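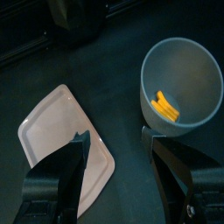

Clellari Tableware Set – Cups and Trays

README, version 2
Last edited 20 September 2018 by Hamish Dow

Contents

This folder holds the tabletop part of the Clellari collection: short recordings of cups and trays being set out, moved and cleared on a table. The kitchen drawer part is kept separately under Brukik and has its own README.

There are 1248 recordings in the main folder and 819 in the folder called extra. The extra recordings use the same objects but were made in July, before we settled on the naming rules below.

Objects

Every recording uses at least one cup and one tray. Cups are listed by color in objects.csv. Trays are listed by color and shape. Where we weren't sure of the material, the column says "unknown" – please leave it that way unless you have the object in your hand.

Position of the tray is not fixed. It may be square to the table or turned at an angle, and the cup may start on it or away from it. The start column gives "on" or "off" for the cup.

Activities

place: cup is put on the tray
remove: cup is taken off the tray
shift: tray is moved, cup stays where it is
clear: everything leaves the table

A recording has one activity only. If a cup tips over, the activity label stays the same and the tipped column is set to yes.

File names

Names go activity, object number, take number, with underscores between them. Example: place_14_03. Files in extra have the take number first.

Known problems

Lighting varies between sessions. Pale cups can look gray, blue or nearly white, so go by the object number if color matters to you.
File 2251 in the old index does not exist. It was a typing error and the index has not been rebuilt.
Some shift recordings start late, with the tray already moving.

Corrections

Send them to Conall Kavanagh at the Coughlan office, with the file name in the subject line. Changes to objects.csv go to Hamish – he keeps the master copy.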